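Courses > Food and Household > Fresh Fruit > Handout 5
Search this site Search Go

Handout 5: Table grapes from the store to the plate
October 2020

Please read this before the practical class. Each pair of students will receive one bunch of 500 g and will write down its weight at the start and at the end of the course week. Bring your own pencil, the ink pens do not write well on the damp labels.

1. Water loss

A grape does not become more ripe after it is cut from the vine. From this moment it only loses water. The stem is the weak part and it dries first, so we look at the stem before we look at the berries. A green stem which bends is fresh, a brown stem which breaks is old.

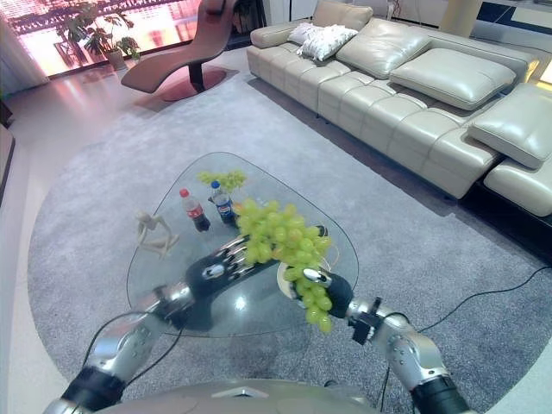
Warm air takes more water from the fruit than cold air, if the moisture in both is the same. In the store the fruit is kept cold, and at home it often stays out for the whole evening. A glass coffee table in a bright living room is a very usual place for grapes, and we should ask how many hours they will be there. In our trial with the variety Serkidus, a bunch of 500 g was left at room temperature and the stem was brown after two days. Put out only what will be eaten, and keep the rest in the refrigerator.

2. Bloom and pressure marks

The white powder on the skin is called bloom. It is a natural wax and it slows the drying. When we rub the berry, the wax goes away and the skin looks more shiny. For the buyer this looks clean, but for storage it is worse.
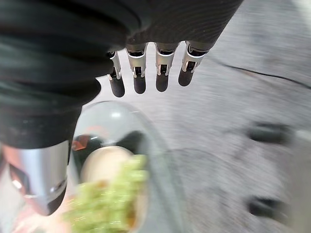
Pressure is the second problem, and it depends on the force and also on the area of contact. The same force on a small point makes a deeper mark. Fingertips that are rounded and have a soft-looking surface, as on the dark hand in the picture, are a good shape to think about when you do Exercise 2. A hard and narrow edge is the opposite case. Compare also the corner of the Ceden crate with its lined side.

3. Lifting the bunch

Hold the bunch by the main stem when it is strong. A long bunch needs also support from under, because the weight pulls on the small stems where the berries join. Do not shake it to see if berries fall. Berries that are already loose go in a separate dish and are weighed together with the bunch.

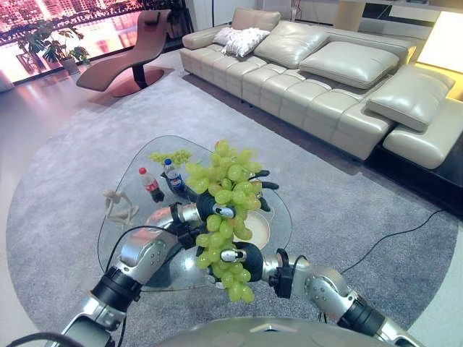 4. Exercises

Exercise 1. A bunch weighs 500 g at the start and 400 g at the end. Calculate the loss in percent. Is the fruit still good to sell?

Exercise 2. Press one berry with the flat of the finger and one with the nail. Draw both marks after 5 minutes.

Exercise 3. Read the Phùng storage table and the Fodex label, and explain why they give different temperatures.

Contact the course office | Copyright 2020 | Back to top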